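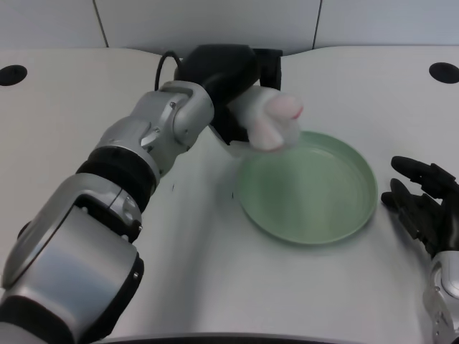
My sister says you can't be homesick for a grocery store, and she's wrong, because I have been homesick for the Grilska on the corner since we moved in April. Okay, thread. I have feelings about this and it's late.

1/ Old place: tiny one bedroom over a dry cleaner. Hot in summer, loud all year. But Grilska was right downstairs and they had the good rye bread until closing. I never once planned a meal. I just went down in my slippers at seven and figured it out.

2/ New place: lovely! Quiet! A real pantry! And the closest store is Brouwer, a 7 minute drive if you catch the light on Nelari Avenue, and I never catch the light on Nelari Avenue.

3/ So now I'm a person who Meal Plans. I have a list on the fridge. I bought 80 freezer bags in one go and felt like a survivalist.

4/ Week one I planned six dinners and cooked two of them. The rest was toast. Week two I forgot onions, and every single thing on the list started with an onion. 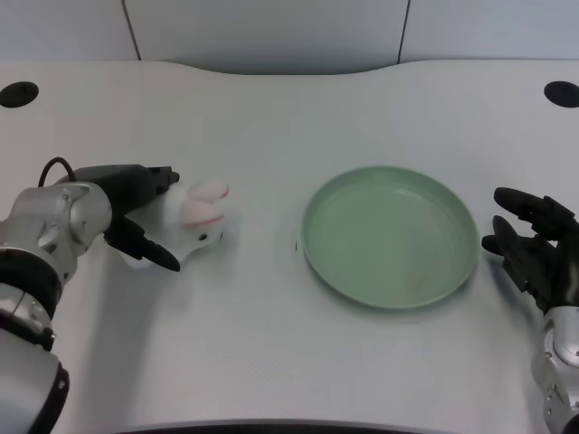
5/ A reply just came in asking why I don't get everything delivered and be done with it. Fair question! I tried Hurnia for a month. The produce was fine, but I kept getting swaps – I ordered leeks and got celery, I ordered plain yogurt and got something with a cartoon peach on it.

6/ Also I missed wandering. Half of what I cook comes from walking past something and thinking oh, cabbage, sure.

7/ What does work, kind of: soup on the first night, whatever's left goes over rice on the second, eggs on the third. Then I'm allowed to go to the store again.

8/ And I keep one bag of onions in the closet with the coats now. The coats smell a little. I've made my peace with it.

9/ If anybody near Nelari knows where to get decent rye – dense, sour, a bit too heavy to carry home – please tell me. I'll drive. I'll even sit at the light.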